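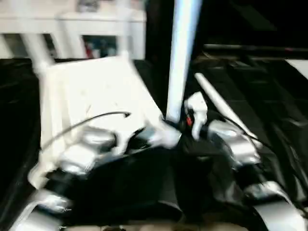
Hola, Nélida:

Te debía noticias del archivo sonoro desde hace un par de semanas y al final se me ha juntado todo, así que perdona si el informe de noviembre sale más largo que el anterior (¡pero es que hay mucho que contar!).

Empiezo por lo que más te va a interesar. Ya tenemos digitalizadas 301 cintas del fondo Liepiņa, que era lo que nos habíamos propuesto para esta fase. Son casi todas casetes domésticas, de las de grabar encima tres veces, con canciones de trilla, coplas de ronda, alguna misa y muchísima conversación de cocina. Yo iba buscando las canciones, lo reconozco, y me he quedado enganchada a las conversaciones. En una cinta hay dos hermanas discutiendo veinte minutos sobre cuánta sal lleva la matanza, y entre medias sueltan el nombre de media docena de parajes que no aparecen en ningún mapa que yo tenga. Los he apuntado todos y se los he pasado a la gente de toponimia, que está encantada.

El catálogo va más despacio. Hay 1.605 fichas abiertas, cada una con su pieza, su informante si lo sabemos y el lugar, pero muchas están todavía a medias. El problema gordo son los informantes: en las carátulas pone «la tía de Ramiro» o «el de la fragua» y de ahí no hay quien saque un apellido. He hecho dos tardes de escucha en el pueblo, con café y bizcocho, y funcionan de maravilla. Pones treinta segundos de una voz y alguien salta desde el fondo de la sala diciendo que esa es su abuela. Me gustaría hacer otra antes de cerrar el año, a las cinco de la tarde como las anteriores, que a esa hora la gente mayor viene más a gusto.

Con Flaltum, el programa de catalogación, sigo peleada. Las búsquedas van bien y la exportación también, pero se come las tildes cuando importo desde la hoja de cálculo y he tenido que corregir a mano todas las fichas de la caja 2. Les escribí, me contestaron muy amables y dicen que lo arreglan en la próxima versión. Mientras tanto importo por tandas pequeñas y reviso.

El dinero. De los 3.000 euros de la partida de conservación hemos gastado las cajas nuevas, las fundas y el deshumidificador Climia, que por fin está puesto en el depósito. La humedad ha bajado y ya no huele a sótano cuando abres la puerta, una alegría. Queda un resto que pensaba dedicar al disco duro de la segunda copia. Las facturas te las mando en un correo aparte, que juntas pesaban demasiado.

Cosas que no han salido: la limpieza de las bobinas abiertas. Stunier me había dicho que las recogía en octubre y lo han retrasado, tienen el taller hasta arriba. Hay unas cuantas con moho en el borde y no me atrevo a tocarlas yo. Las he separado del resto y están en bolsa, esperando. Si hace falta mover ese gasto al ejercicio siguiente, dime cómo prefieres que lo justifique y te preparo el papel.

Tampoco he podido empezar con los permisos de las familias para publicar en abierto. Tengo el modelo de carta escrito, pero me suena a notaría y quiero darle una vuelta antes de que llegue a ninguna casa. ¿Te lo puedo mandar para que lo leas con calma? Tú tienes mejor mano para eso.

Para el mes que viene: terminar las fichas de la caja 3, la tarde de escucha y el disco duro. Y si consigo permiso de las dos hermanas de la sal, te mando el audio, que te vas a reír mucho.

Un abrazo grande y gracias por la paciencia.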